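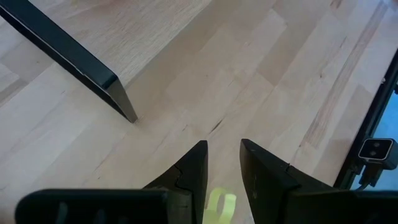

Rapport de projet, groupe 4
Évaluation du kit de préhension Areck
Rédigé par Sorcha Ó Riain

1. Objet du projet

Notre groupe devait examiner le kit Areck, vendu par la société Soton pour les ateliers et les écoles, et dire si le département peut l'acheter pour les travaux pratiques. Le kit comprend une pince à deux doigts, une petite caméra de poignet et le logiciel Grulness. Son prix est de 1 561 euros, ou 1 477 euros avec la remise éducation.

2. Montage

La notice existe en anglais et en espagnol, parce que le support technique se trouve à Toledo. Nous avons travaillé avec la version anglaise. Le montage a pris une matinée. Les vis des doigts sont très petites et j'en ai perdu deux sous la table, le fabricant devrait en fournir de réserve.

3. Essais

Nous avons fait 81 prises avec des objets légers : gommes, bouchons, morceaux de tissu. Les doigts sont noirs et mats, avec une pointe effilée. Cette forme est pratique pour les petits objets, mais elle tient moins bien les objets ronds. La pince a réussi 67 prises. Neuf échecs sur quatorze viennent des bouchons.

Le calibrage de la caméra est la partie la plus difficile. Grulness demande de le refaire après chaque redémarrage, et le message d'erreur 835 n'est pas expliqué dans la notice. Le support nous a répondu en deux jours.

4. Avis

Je recommande l'achat d'un seul kit en septembre, au tarif éducation. Il faudra demander à Soton une notice en français et le prix des doigts de remplacement, qui ne figure pas dans le devis.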